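Journée portes ouvertes à Pendach : on y va pour les rangements, on y reste pour le café

J'avais repéré l'affichette à la boulangerie de Buvanness, coincée entre un cours de cornemuse et un chat perdu : « Venez découvrir les ateliers de Pendach, entrée libre, boissons chaudes ». En février, dans cette partie du monde, les mots « boissons chaudes » valent tous les arguments. J'ai pris le car de Trorurstead, huit arrêts, un chauffeur taciturne, et une descente devant un bâtiment gris que j'ai d'abord pris pour la piscine municipale.

C'était bien Pendach. À l'accueil, on m'a remis un badge portant le numéro 235, ce qui m'a flatté jusqu'à ce que j'apprenne que la numérotation commençait à 200. On m'a également remis un plan, dessiné par quelqu'un qui n'avait manifestement jamais eu besoin de sortir du bâtiment.

Le couloir et ses panneaux

La visite commence par un long couloir consacré à l'histoire des lieux. Les murs datent d'une conserverie, fermée puis rachetée par la maison Gunn, qui y a stocké des tapis avant de céder le tout. J'ai lu tous les panneaux, par politesse, et aussi parce que le groupe devant moi bouchait le passage. On y apprend que la surface utile est de 1055 mètres carrés. La surface inutile n'est pas précisée, mais je pense avoir traversé une bonne partie de celle-ci en cherchant les toilettes.

Notre guide s'appelait Beathag Moffat. Elle parlait vite, marchait plus vite encore, et répondait aux questions des enfants avec un sérieux qu'elle refusait aux adultes. Un monsieur en imperméable voulait savoir combien coûtait le chauffage. Elle lui a montré la sortie de secours, en précisant que c'était une information de sécurité.

La salle des petites affaires

Le programme annonçait « manipulation et rangement d'objets courants ». Je m'attendais à des cartons, des étagères, peut-être une démonstration de pliage de draps-housses, discipline dans laquelle l'humanité a encore des progrès à faire. Le sujet était plus modeste : une table beige, des feutres, et une boîte blanche en plastique à couvercle relevé, marquée UNITREE en lettres grises. Un plumier, en somme, même si le programme préférait dire « étui compartimenté ».
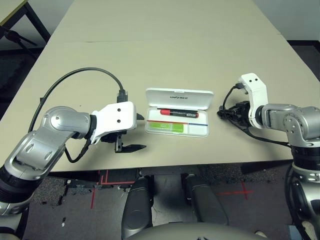
J'ai passé une partie de mon enfance à perdre des capuchons de feutres, et je tiens le rangement d'une trousse pour une affaire plus grave qu'il n'y paraît. Il y a ceux qui mettent tout en vrac et tirent sur la fermeture éclair en espérant. Il y a ceux qui possèdent un emplacement pour la gomme. Ma sœur appartenait à la seconde catégorie, et elle me l'a fait savoir pendant toute l'école primaire.

L'étui de Pendach est clairement fait pour elle. Le plateau est peu profond, découpé en compartiments, avec au milieu un filet rouge à gauche et un filet bleu à droite. J'ai demandé si les couleurs indiquaient quelque chose. Beathag Moffat m'a répondu que c'était une bonne question, formule par laquelle les guides du monde entier signifient que l'on va passer à la suite.

Une petite fille au premier rang a soutenu que le rouge devait aller avec le rouge. Son frère trouvait qu'un feutre va où il y a de la place. Le débat a duré plus longtemps que la visite du couloir et, à mon avis, il était mieux documenté. Leur père regardait le plafond.

Ce qui m'a plu dans cette salle, c'est le dénuement. Un mur blanc cassé, un sol gris foncé, une table sans nappe ni dépliant. Après les stands de l'entrée, où l'on m'avait distribué en quelques mètres un stylo, un porte-clés et une opinion sur l'avenir, c'était reposant. On regardait des feutres. Un vert clair, un à capuchon rouge, et un petit bloc noir au dessus argenté dans lequel j'ai cru reconnaître une brosse à effacer. Mon voisin penchait pour autre chose sans vouloir dire quoi.

J'ajoute, pour les amateurs, que la table est d'un beige mat tout à fait convenable, avec un joint vers le fond que j'ai contemplé longuement. On a les émotions qu'on peut. Le monsieur à l'imperméable, lui, s'intéressait aux câbles et demandait s'ils étaient aux normes. 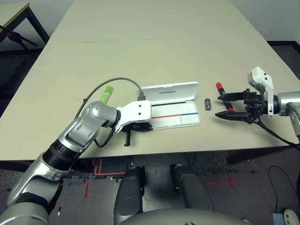
La cafétéria

Les boissons chaudes promises existaient. Le thé était servi dans des gobelets si fins qu'il fallait le boire ou le lâcher, et le café avait ce goût de carton que je croyais disparu avec les gares de mon adolescence. En revanche, le gâteau aux carottes méritait le déplacement. J'en ai pris deux parts, la seconde « pour quelqu'un », et j'ai mangé celle de quelqu'un derrière un portemanteau.

Une affiche au-dessus du comptoir annonçait plus de 2000 visiteurs depuis la première édition. J'ai partagé ma table avec une retraitée de Buvanness qui les avait toutes faites et qui classait les années selon le gâteau. Celle-ci se place bien, paraît-il, derrière l'année du citron.

Renseignements pratiques

L'entrée est gratuite, le vestiaire aussi. Le parking est petit et en pente, prenez plutôt le car de Trorurstead. Comptez une bonne heure et demie, davantage si vous lisez les panneaux sur les tapis Gunn. Les poussettes passent partout sauf dans le couloir, et le dernier car repart à 17 h 40 de l'autre côté de la route, à l'arrêt qui n'a pas d'abri.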